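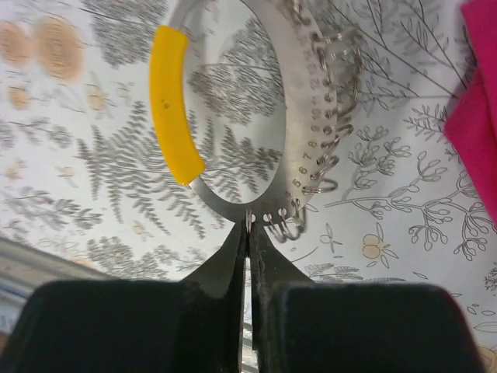 Review: Huvel two-finger gripper with Pernidgate teaching software
Posted 12 Oct 2025 by Geetha Nambiar

I bought the Huvel gripper in March, second hand, for 1,245 dollars, and my husband Ajith has brought up the number at dinner often enough that I feel I owe the world a review.

First, the good. The fingers come to a narrow tip, and the tip can hold thin things. My test piece is a hoop-shaped steel tool, the sort with numbered holes and a fringe of little silver rings hanging off it. The band is flat and slick, and there is a perfectly nice yellow sleeve on one side that any sensible person would grab. The Huvel takes it by the bare metal at the very bottom, between the two jaw tips, with the whole loop sticking up past them. I wouldn't carry my keys that way, but the grip is good.

The wide rubbery pads lower down are for bigger objects. They do mugs and yarn balls very well. They also collect lint, and the jaws show scuffs and dust specks if you so much as look at them, so a matte black finish was a bold choice.

Now the software. Pernidgate lets you teach a move by guiding the arm, saving the pose and playing it back. Saving takes one click. Finding what you saved takes the rest of the evening, as every pose is called "pose" plus a number and the search box only works if you remember the number. Chandrasekhar Kartha on the owners' forum sent me a spreadsheet he keeps for this. It has more than 400 rows. I think he meant it to be encouraging.

Small dangling parts are the weak spot. The force setting goes from 1 to 99, and for anything with loose rings on it I stay under 20 and turn the speed down as well. At full speed they swing like a cheap chandelier. The manual covers this in one sentence, next to a drawing of a cardboard box.

Support is by email only. Pavithra Iyengar answered mine in two days and was very kind about my having mounted it upside down.

New, it costs 2,000 dollars, and at that price I'd want pose names. Used, I'd buy it again, though please don't tell Ajith.

Four stars for the gripper, two for Pernidgate.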